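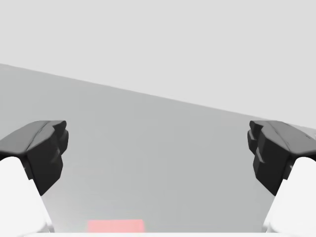

Why this fund manager is still buying small lenders

Keerthana Raju has the window open and the phone face down when we start. Earnings week. She has a call at half past three and says so twice.

Raju runs the regional financials book at Trarnthorpe, a small value shop in Clivport. She owns 40 names. Most of them you have never heard of, and she likes it that way. "If it's on television I'm probably selling it," she says.

The pitch is simple enough. Small banks got cheap when deposits started costing real money. Margins shrank, the shares fell, and the big funds left. Raju thinks the margin part is mostly done.

"Deposits reprice fast. Loans reprice slow," she says. "So you get a couple of ugly years and then the loan side catches up. We're in the catching up part. People are still pricing the ugly part."

What does she look at first? Not earnings. Uninsured deposits, then how much office lending, then who the chairman is and how much stock he bought with his own money. She started with a list of 339 banks last spring and threw out most of it on the first two tests. Took her until May.

The one she keeps coming back to is Tamiru, a savings bank holding company trading well below book value. She paid up a little in the winter, then bought more when it dropped. It's her third largest postion now.

"Dull loans. Dull branches. They buy back stock every quarter and don't put out a press release about it."

Not everyone at the firm is sold. Yaw Osei, who sits across from her and covers credit, thinks the bad loans are late and not gone. He points to apartment buildings financed when rates were near nothing. A lot of that paper has to be refinanced, and the rent rolls haven't moved enough to cover it.

"Keerthana is right on the margins," Osei says. "I just don't think margins is what gets you. It's one borrower. One big one, in a bank that size."

They argue about it most mornings, apparently. She cut two holdings after he went through the loan tables. Won't say which. One of them has gone up since, and she brings this up herself, laughing.

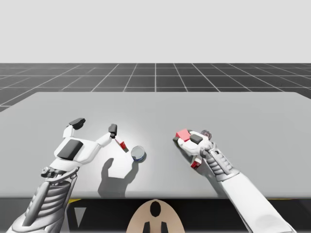

So is it too late to buy bank stocks if rates are already coming down?

"Depends what you're buying," Raju says. "If you want the bounce, some of that's gone. If you're holding three years and paying less than book, I don't care much what the next meeting does."

She is less relaxed about payment companies. Vusus, the card processor, was a holding until last fall. Growth was fine but the share count kept creeping up — all stock pay, she says, and she got tired of adding it back. Sold the lot. No plans to go back in, even at at this price.

Cash is higher than usual. She won't give the number. Dividends go into the pile and wait there. The fund has lagged the wider market for two years and some clients have left, which she doesn't dodge. One wrote her a four-page letter. She answered it by hand.

And if Osei turns out to be right about the apartments?

"Then I'll own less of them and he'll be unbearable," she says. The phone buzzes. Twenty past three. She picks it up, looks, puts it down again, and asks whether we're done.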